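Blog > Sunday League Notes > Match Days

6 May 2018

Zindberg away! I had been looking forward to this one since October, when they beat us with the last kick, and I got to the ground so early that the goals still had no nets on them. Hamdia Tilahun was back in midfield for us after her ankle trouble and my goodness, she ran and ran.

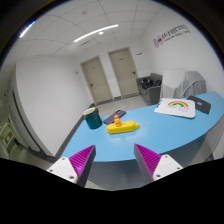
We went behind to a header from a corner (sloppy marking, I'll say no more), then Sison leveled before the break with a low shot through a crowd of legs. The second half was all us. Rellero hit the bar, then the post, and their keeper made a fingertip save I would have clapped if I weren't so wound up.

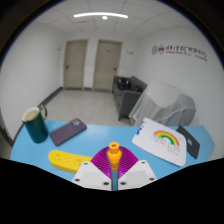
And then the 98th minute! Stellow swung in a free kick, Tilahun got up above everyone at the far post, and it finished 2-1. The gate was 761, their best of the season, and I swear our little corner was louder than the rest of them put together. My voice is gone and I don't care one bit. Home game next, and I'm bringing the drum.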